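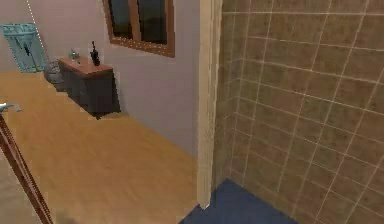 Badier layout (simulated), doorway view: wooden floor to the left, tiled area to the right.

Home Robot Simulation Checklist: Badier Layout, Clustadano Mobile Unit
Turneck internal practice, revision 2
Last updated: September 17, 2022

Complete this before any simulated run is counted toward a safety claim. Each item is marked Pass, Fail, Open or N/A, and each needs a written comment. A tick with no comment is treated as Open. The last revision let people tick straight down the page and they did.

A simulated home is a claim about a real one. Read every Pass below as "passed in software".

SECTION A. PAPERWORK

A1. Layout version is locked and matches the run log.
Pass. Version in the log matches the one inspected.

A2. Run count is stated with the count of discarded runs.
Fail. The summary gives 1,436 completed runs. The log shows 2,193 started. I asked what happened to the rest and was told they were "mostly load errors". Mostly is no use to me. Every discarded run needs a reason code before this item is looked at again.

A3. The real site that the layout stands in for is named.
Open. The cover sheet names the Tang test flat, but there are no measurements from Tang attached. If the layout was drawn from memory or from a floor plan, say so on the sheet.

A4. Hazard list was written before the runs, by someone other than the layout author.
Fail. Same initials on both.

SECTION B. FLOORS AND THRESHOLDS

B1. Each floor surface has its own friction value, with a source.
Fail. The wood and the dark blue floor past the jamb share one value. They don't look like the same material and I doubt they would behave like it. The wood is drawn with a strong sheen, but sheen is paint as far as the wheels are concerned. Changing how shiny a floor looks does nothing to grip unless somebody changes the number too.

B2. Wet floor case is included for bathrooms, showers and laundries.
Fail. If the tiled side is meant to be a bathroom or shower, then a dry floor is the easy case. No wet runs were found in the log.

B3. Change of level at each threshold is stated, including zero.
Open. Nothing is entered where the two floors meet. A blank could mean flush or it could mean nobody measured. Write the zero.

B4. Dark flooring has been tested against the cliff sensor model.
Open. Real downward sensors can take a dark, matte floor for a drop. The sensor model used for these runs returns a perfect distance on any colour, so a clean result tells us very little. Repeat with the noisy model.

SECTION C. DOORS AND OPENINGS

C1. Clear width of each opening is recorded with the door in its worst position.
Fail. Width is recorded with the door fully open only. People leave doors wherever they leave them.

C2. Door handles are solid objects in the collision model.
Pass, with a grumble. The lever handle is solid. I had to open the model and check, because the form only said "door: yes". A lever sticking out into the room is just the sort of thing an arm catches on, and it deserves its own line on the form.

C3. Doors can move when pushed, and push back.
Open. The door is fixed in all the runs I sampled. A unit that bumps a fixed door stops neatly. A unit that bumps a real one may shove it into whoever is on the other side.

C4. Jambs and wall ends are checked for clipping.
Pass. I sampled 35 runs and found no body or arm passing through the cream jamb.

SECTION D. LOOSE AND BREAKABLE ITEMS

D1. Items on raised surfaces can tip, slide and fall.
Fail. The tall dark bottle on the cabinet has physics switched on. The small pale item beside it does not, and it looks like glass or some sort of clear container. You could drive a truck into that cabinet and it would sit there.

D2. Clear or shiny items are checked against the depth camera model.
Fail. See B4. Same perfect sensor, same complaint. Real depth cameras have a hard time with glass, and a simulated one that doesn't is flattering us.

D3. Baskets and bins can be pushed, and have a stated weight.
Open. The gray bin has a weight. The teal basket has the default. Defaults are not weights.

D4. Straps, cords, cloth and other soft items are present in at least one set of runs.
Fail. Soft items are either missing or treated as stiff shapes. Anything that could wrap a wheel should be tried as something that can bend. If the software can't do that, write "not tested" and move the case to Tang.

SECTION E. LIGHT AND VIEW

E1. Runs cover day, night and mixed lighting.
Open. The window panes are dark in the view checked, and one lighting setup seems to have been used throughout. Low sun across a glossy floor should be on the list.

E2. Stray marks and drawing faults are logged.
Open. There is a thin line of white specks by the basket. It may be harmless. I would still like to know if the vision system sees it, because a unit that learns to find its way by a fault in the drawing will be lost without it.

E3. Repeated patterns, such as tile, are checked for position drift.
Pass. Drift along the tiled wall stayed inside the limit. Recheck after the sensor model is changed.

SECTION F. PEOPLE

F1. At least one moving person is included.
Fail. No person model in any run. The results sheet then reports "no contact with persons", and I have struck that line out.

F2. Emergency stop is triggered at random points, including on the threshold.
Open. Triggered on the wood only.

RESULT
Not accepted as safety evidence. The runs may be used for route planning work, with this sheet attached. Resubmit after A2, B1, D1 and F1 are fixed, and please don't resubmit with only the wording changed, as happened in June.

Contact: the Turneck safety desk | © 2022 Turneck | Back to top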